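4.2 The Clisico kit in home use

The Clisico is sold by Zostport as a hand-held gripper kit for collecting manipulation data in ordinary homes. The product sheet promises that a new user will be recording within 14 minutes of opening the carton. Our first author, who has a doctorate in the field, needed 39. Teguh Sopacua, who has no doctorate and read the manual, did rather better.

We bought 2 kits at list price and told the vendor nothing until the trials were over. Each was used for 300 recorded pick-ups in lived-in bedrooms, with whatever the residents were willing to let us handle. Participants were asked not to tidy first. Most of them took this request more seriously than we had expected.

Rigid objects gave little to write about. Boxes, cups and remote controls were picked up and put down with a regularity that made the log sheets dull to fill in and pleasant to analyze. The Pileo add-on software labeled the start and end of each grasp on its own, and for rigid objects we rarely had to correct it.

Jewelry was another matter. A necklace has no agreed shape, and several of them stored together have no agreed number. The vendor's sheet lists "small household items" as supported, a phrase broad enough to cover a sugar cube and a set of keys. In our jewelry trials the user closed the jaws on a tangle of beads held in a small open box and lifted (Figure 3).
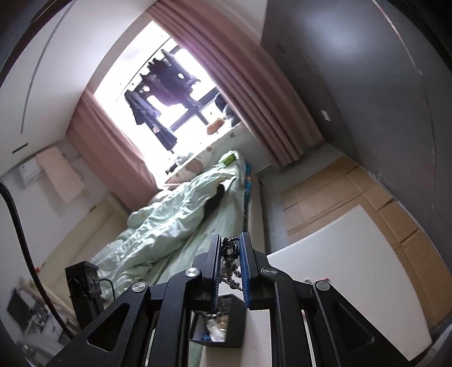 Figure 3. A jewelry trial with the Clisico hand-held gripper, bedroom setting.

Pileo scores a grasp by jaw opening alone, so one strand and a whole knot of strands may earn the same mark. We raised this with Zostport on 12/5/25 and were told that it was a known strength of the method. Soledad Marín then relabeled all the jewelry trials by hand, using the older Mai tool, and her labels are the ones used in Section 5.

We would still recommend the kit to groups working with rigid goods. Groups working with beads should budget for a patient colleague, whom the vendor does not supply.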